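9/27/26

Up early to finish the notes on the Clestard hearing before anyone called. The deputy mayor has now given two versions of who paid for the May dinner. In the first his office only passed along an invitation. In the second his office booked the room, but each guest settled up alone at the door. The bill I have says 790 covers, one account, paid in full 7 days later. There is no list of separate receipts with it.

Donnie McIver phoned at lunch. He still thinks the ethics panel will let it go with a letter. I told him the letter would have to say something about the money, and he said I hadn't read many of their letters. Fair enough. 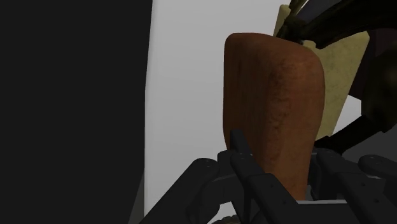 Spent the afternoon on the Dresness side of it. They ran the catering and their manager won't talk on the record. She did say the deposit was up to 500 per table, and that the person who signed for it wore a staff badge. I wrote that down and put a question mark next to it.

Council meets again tomorrow. The opposition wants the contract read aloud and the chair says there isn't time. I'll go and sit in the back row. Need to buy a new notebook on the way, and call Mom about the car.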